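Call for Participants: Suturing Practice Study, Fourie Skills Room

Open to surgical residents, surgical technologists, veterinary surgery trainees and final-year students with basic suturing experience

The Fourie Skills Room in Grendine is looking for 63 people to take part in a study of how trainees learn to close short, straight incisions. The study compares two ways of teaching the same closure. One group works from a printed guide and the other from a narrated demonstration. Both groups use the same needle type, the same thread and the same amount of practice time.

Sessions begin in April and run in the early evening, with the first group starting at 5:30 p.m. Late arrivals will be moved to another session if there is space.

Who can take part

You should be able to load a curved needle in a needle driver, pass it through tissue and tie a square knot without help. You do not need to be fast. We are interested in people at the early and middle stages of training, and applicants who have completed a full surgical fellowship will not be placed in either group.

You can take part if you are left-handed. Please say so on the form so that we can set up your station correctly.

You cannot take part if you have a hand or wrist injury that is still being treated, or if you took part in the earlier Wondden knot study.

What you will do

Each participant attends two visits. The first lasts 2 hours. You will fill out a short background form, receive your teaching material and practice interrupted stitches. At the end you will close one incision to be scored. The second visit is shorter and takes place 15 days later. You will close another incision with no review beforehand.

Stitches are scored on spacing, distance from the wound edge, knot security and how well the skin edges meet. Scorers will not know which group you were in. Time is recorded but does not count toward the score.

Between visits we ask that you keep a simple log of any suturing you do at work or in class. A line or two per entry is enough.

What we provide

Gloves, gowns, instruments and all practice materials are supplied. Please do not bring your own needle drivers. Parking behind the building is free after 5 p.m. Participants receive a gift card after the second visit and a written copy of their scores. A certificate of attendance is available on request.

Your results

Scores are stored under a number and kept apart from your name. They are not sent to your program or employer. You may leave the study at any point, and you can ask for your results to be removed up until scoring is finished.

The closures will be added to the Junder collection, a teaching set that now holds 3,211 still pictures of incisions, needle passes and finished stitches. Your face and name will not appear in it.

Curved needle held in the driver, with the suture attached and the incision still open:

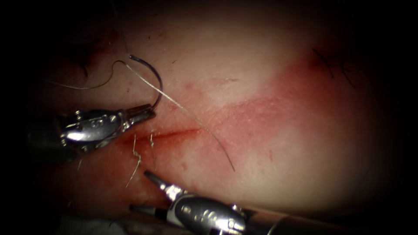 How to apply

Fill out the application form at the front desk of the Fourie Skills Room or request a copy by email. Include your training level, the hand you use for the needle driver and the evenings you cannot attend. Places are offered in the order that complete forms arrive. Once the groups are full, remaining applicants go on a waiting list.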